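Shared workshop in Hiltley gets its robot hand working on the shoe shelf

HILTLEY — If you have walked past the old Varnix building on a February evening and wondered why the lights were still on at 7, the answer is shoes. The members of the shared workshop on the ground floor have spent a good part of the winter teaching a robot hand to tidy them, and they are having a very nice time doing it.

The project goes by the name of Wei, and it started (as a lot of things do over there) with a conversation at the coffee pot. Silvia Šimko had been building small arms and grippers at home for a couple of years and was running out of kitchen. Nokuthula Du Plessis had a bench at the workshop, a good set of drivers and, by her own account, a front hall that was a disgrace. The two of them put their names down for a corner by the window and got going.

"I wanted it to do something I really don't like doing," Du Plessis said. "I come in the door, I kick off my shoes, and there they stay until somebody trips."

The money came from a pancake supper and a raffle, which brought in $3,239 between them, more than anyone had hoped for — the quilt did especially well. Most of that went into motors and wiring, and the rest paid for the computer that runs the program, which Šimko wrote and named Ritix after a cat she had growing up.

Sandals have been the hard part. A sneaker has a heel you can pinch, Šimko explained, but a slide is mostly one wide strap, and the thumb has to go in under it while the fingers stay on the outside. She has rewritten that one motion more times than she cares to say, and she was happy to talk me through every version, with hand gestures.

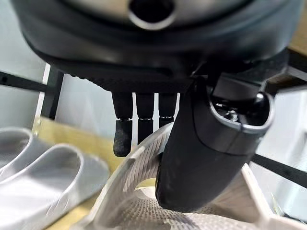 By the Hiltley neighborhood desk

The thumb reaches in between strap and footbed on one gray slide, with a second slide beside it on the pale wood shelf. Getting to that position is the part the pair are working on now, and after that come boots, which Du Plessis is looking forward to and Šimko is not.

The workshop is open to visitors on the first evening of each month, and you are welcome to bring along a pair of shoes for the hand to try. Clean ones, please. Coffee is on from 7, and there are usually cookies if you get there early enough.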